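Home | Projects | Reports | People | Contact

Print this page | E-mail this page

Progress report: simulated two-arm cell, Trekier project
Prepared by Palesa Kekana for Radebe

Work in this period went on the set-up of the simulated cell and on faults left over from the December report. No new tasks were added.

Arms and grippers

The left and right arms now load from a single settings file. Before this each arm had its own, and the two had drifted apart. Themba Le Roux merged them and removed 65 entries that were no longer read by anything. Joint limits are the same on both sides and are checked when the model starts.

The right gripper had been closing slightly past its stop. The cause was an old finger offset carried over from the Jevell model. We corrected it and ran the open and close cycle 1,724 times overnight with no further error. The left gripper was given the same run and needed no change.

Both arms now start from a raised position, grippers up. The old starting position put the forearms too near the tabletop, and the first move of a run sometimes began with a contact warning.

Panels and doors

The wooden panel with the handle took more time than planned. Its contact shape was thicker than the panel as drawn, so the gripper stopped short of it. The shape has been redrawn to match. Of the 83 contact warnings logged at the start of the period, 52 came from this one part and have gone. The rest are mostly from the thin rods on the table, and Themba is working through them.

The door hinge was also too free and could swing on its own when the model loaded. We added friction – a small amount – and it now stays where it is put.

Routine upkeep

The cell is restarted from a clean copy at 6 a.m. and a short check is run on both arms. Results go to the Tivetti folder, where your staff have read access. Start-up takes around four minutes, which we would like to bring down.

Spending and next steps

Spending is within the agreed budget. The money set aside for extra computing time has not been touched, and we ask to carry it over to the next period.

Next we will finish the rod contacts, then repeat the overnight run with both arms moving together.

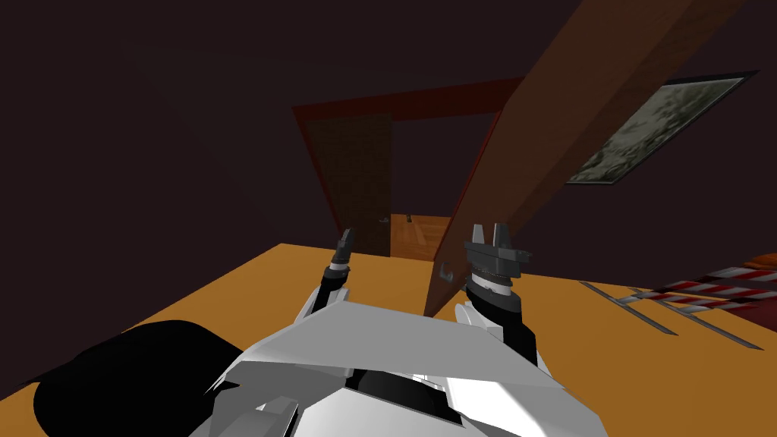 We would also like to agree a date with Radebe for freezing the settings file, so that later results can be compared fairly. Palesa will send a proposed date with the next spending sheet.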